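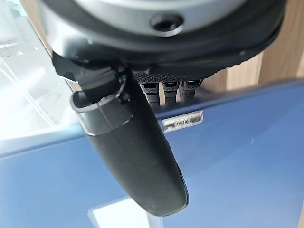
Good grip on a garden tool starts with the handle, and if yours has gone slick after years of digging (mine certainly had!), you can fix it in an evening with a strip of rubber. Look for one with a fine dotted texture, much like that black palm with the three short fingers under it, and you'll be happy all season long.

Rub the old handle down with 60 grit paper, wipe it well, and spread on a thin coat of contact cement. Wait until it feels tacky, then wind the strip slowly from the bottom up, pulling snug as you go. Tie it off with string and leave it be until morning.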